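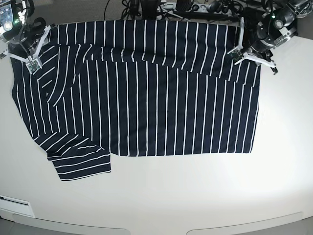 Navy pinstripe, half folded.

Gamage Part-Time Notes
September 13, 2022

I start the second year of a part-time business master's at Ornbridge this month. A few people asked how the first year went and whether they should apply, so I'm putting it in one thread.
14 replies

The program is taught in blocks. You go in for four days, then you have several weeks of reading and one paper, then the next block. There were 8 blocks in year one. Two were at the Lotthorpe site and the rest on the main campus.

Everyone asks about hours. I kept a log. Light weeks were 9 hours. The two weeks before a paper was due were 16 each. I work full time and did most of it before breakfast and on Saturdays.
31 likes

Admissions wanted a transcript, two references, a résumé and a one-page statement. No entrance test if you have enough years in management. They did call one of my references, so warn yours.

Accounting was the hardest block for me. If you haven't looked at a balance sheet lately, do the online prep unit. It's listed as optional. Four people in my group skipped it and spent the first day lost.

The best block was operations. We spent the whole time on one case, a freight company called Skudport that had outgrown its warehouse. My team recommended a second site. The instructor took our numbers apart in front of the room and I learned more from that than from the textbook.
22 likes

Costs outside tuition: books, parking, and a hotel if you live far away. The deposit to hold a place was $400 and it came off the first bill. Parking at Lotthorpe is free. On the main campus you pay by the day, and the garage fills up early.

My employer covered part of tuition. I had to sign something saying I'd stay two years after finishing. Read that page carefully before you agree. Ask what happens if they lay you off, because mine didn't say and I had to get it added.

Group work is a third of the grade in most blocks. You don't pick your group. Mine was fine until July, when three of us had vacations at the same time and the marketing paper got finished very late at night.
9 replies

Would I apply again? Yes, but I'd wait for a quieter year at work. I'd also ask to sit in on a block first. They allow it if you email the program office.

Next block is strategy. Reading list came yesterday and it's long. Will post again after the first paper.
5 shares · 18 comments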